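Fornbridge Broadband Access Fund
Second progress report, Clundham rural connection scheme
Prepared by Borghild Haugland for Edmund Tokarz
9/12/19

You asked for a shorter report this time and for a plain view of whether the scheme will do what the bid said it would. My view is that part of it will. The trunk line along the valley road is in, the cabinets have power, and the contractor has been paid for both. I am less sure about the claim that households will sign up once the line reaches their gate.
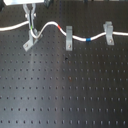 Clundham Parish Networks – Delivery and Accounts

The bid promised service to 1589 homes. That number came from the old postal list, which includes barns, holiday lets and a row of cottages that has stood empty for years. Kausar Zaidi has been going through it street by street. So far 291 homes have signed an order form. An order form is not a paying customer, and I would ask that it not be reported as one in the Fund's newsletter, as happened in the spring.

The supplier, Anel, says sign-ups always pick up in the last months of a build. They may be right. We asked for figures from their other valleys and were sent a brochure. Ludivine Bouvier has asked again, in writing, and I will pass on whatever comes back.

Digging on the north side is behind. The contractor blames the ground, and there is certainly a lot of rock up there, but the crew was also taken off for another job through most of the fall. Njål Tangen has let us cross his lower field in return for a new gate and the repair of one drain. The drain is done. The gate is on order, and he has been more patient about it than I would be.

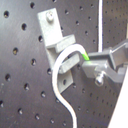

On money, we drew down $2000 from the small works budget for the field crossing, which covers the gate, the drain and the survey. There is nothing left in that line. If a second landowner asks for the same terms, and I expect one will, we have no way to pay without moving funds from publicity. I would be happy to move them. The leaflets cost a good deal and I have yet to meet anyone who signed up on account of a leaflet. People sign up when a neighbor has it and it works.

The school connection went live on schedule. The head teacher is pleased with it. The village hall has a line too, but the router sits in a locked cupboard and the signal does not reach the main room, so I have not marked that item as complete, although the contractor has.

We were also asked to comment on "digital confidence." The survey sent out for this had leading questions and went only to people who already had email. I don't think the results tell you anything, and I have left them out.

Still needed from the Fund:

A decision on moving the publicity money to small works.
A written answer on whether empty homes count toward the target.
Your agreement to hold back the final payment to the contractor until the hall is fixed and the north side is finished.

Kausar will send the corrected address list separately. The next site meeting is at the hall, so please bring a coat.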